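Progress report: Veltley Manipulation Program, demonstration period
Prepared for Drakos by Marisol Cortés, with test notes from Nipon Rattanakul

Summary

The main deliverable for this period was the public demonstration in December. It was held at our Biltulitz workshop and ran from 10 a.m. until late afternoon. All scheduled sessions were completed. Spending stayed within the approved budget, and no equipment was damaged. One item, the written safety review, carries over to the next period.

Visitors and format

The sign-in desk registered 47 visitors, most of them from food service suppliers and technical colleges. They were taken through in groups of at most nine. Each group received a short briefing, watched a run at the drinks bench, and then had time for questions. Questions were mainly about cleaning, changeover time between tasks, and what the system does when an object is out of place. We have passed the cleaning questions to Distimo, who are responsible for the wash-down covers.

System status

The controller ran release 1211 all day. Two stops were logged. The first was a joint limit warning during warm-up, before visitors arrived. The second was an operator stop in the afternoon, when a visitor leaned over the barrier tape. Both were cleared without a restart. The log files are complete and can be supplied on request.

Grasp planning for round fruit has improved since the last report, but placement is still slower than the target we agreed on. The cause is the final alignment step, which repeats whenever the pose estimate changes between views. Nipon is testing a fixed limit on repeats and expects a result early in the next period. 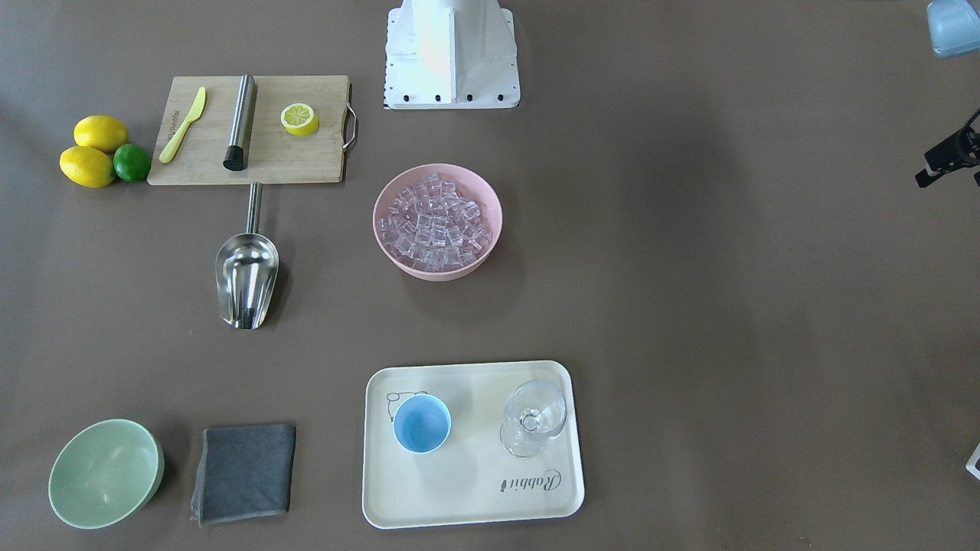
Bench layouts for the drinks task are now set by hand from a written list, and the list is revised after each group's questions. Fruit and cutting tools go on the side near the board, and serving items go along the lower edge. The layout includes several items that are hard for the vision system: a clear goblet and a small light blue cup sharing one tray, clear ice heaped in a pink bowl, and a polished steel scoop that reflects the overhead light. Transparent and reflective objects remain the largest source of pose error — more so than clutter — and we propose to keep them in the test set.

Next period

Work will cover the alignment limit, the safety review, and a second barrier line set farther from the bench. We also ask Drakos to confirm whether the next demonstration should use the same task. If a different one is preferred, we need notice before the layouts are drawn up.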